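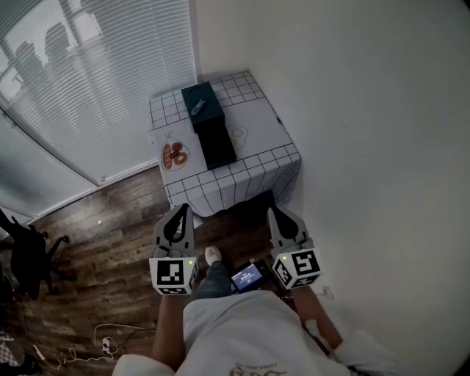

Small table with a printed cloth, a dark teal-green box on top.

Small claims mediation in Grovadbridge

Small claims mediation in Grovadbridge is a form of dispute settlement offered to people and small businesses in the town and its neighbouring parishes. The two sides of a money dispute meet a trained mediator, usually for one session, and try to reach a written agreement before the matter goes to a judge. The service is known locally as "the Flinby table", after Flinby House, where the first sessions were held. It is one of the liveliest corners of legal life in the district, and a very good place to see how law works at the scale of a garden fence or a badly fitted kitchen.

Origins

The scheme grew out of the practice of Maeve Lynch, a solicitor who had spent much of her career on debt and consumer cases. Lynch noticed that many of her clients were arguing over sums smaller than the cost of a full hearing. With the barrister Colm Foley she drew up a short set of rules and began hearing parties at Flinby House on Monday afternoons. The rules fitted on a single sheet, and the present version is only a little longer.

Foley wrote the clause for which the scheme is best known among lawyers: each side must be allowed to speak for 5 minutes without interruption before any figure is mentioned. It has been borrowed by several other mediation services, sometimes word for word. Lynch at first thought it too long. She later called it the best line in the rules.

Procedure

Either party may ask for a session by filling in a request form, and the other party is then invited by letter. Attendance is voluntary. Each side pays a fee of £40, returned in full if the other side does not attend. Solicitors may come along but are asked to leave the talking to their clients wherever possible.

A session has three stages. In the opening, each party gives its account. In the private stage, the mediator speaks to each side alone, and nothing said there may be passed on without permission. In the closing stage the parties come back together and, if they have agreed, the terms are written down in plain language and signed on the spot. A signed agreement is a contract, so a party who breaks it can be taken to court for that breach.

What is said in the session stays private. If the talks fail, neither side may quote the other's offers at a later hearing – a point mediators repeat at the start of every meeting. People are often far more open once they have grasped it.

Crabtree v Cetar

The dispute most often connected with the scheme is Crabtree v Cetar, between a family-run joinery and a supplier of workshop fittings. Crabtree had refused to pay for a delivery of 200 hinges, which it said were the wrong size. Cetar replied that they matched the order exactly. Both were right in a way: the order form gave one measurement and the drawing attached to it gave another.

Tekle Shiferaw, who mediated, asked both firms to lay the two papers side by side, and terms were signed on 2018-04-30. Cetar took back the unused hinges and Crabtree paid for the rest, along with half the cost of carriage. The firms agreed to let the outcome be published, which is rare and wonderfully useful, and the case is now a favourite in training. It also led to a change in the request form, which now asks whether the papers in a dispute agree with one another.

Training

New mediators sit in on 3 sessions before leading one of their own. The course was rewritten by Xinyi Shen, who added practice in handling disputes between neighbours, where the money is often the smallest part of the quarrel. Ciarán Moriarty teaches the drafting classes, and his marked-up copies of bad agreements are passed eagerly from one year's group to the next. The course runs every August.

See also

Arbitration
Consumer law
Settlement agreement
Without prejudice rule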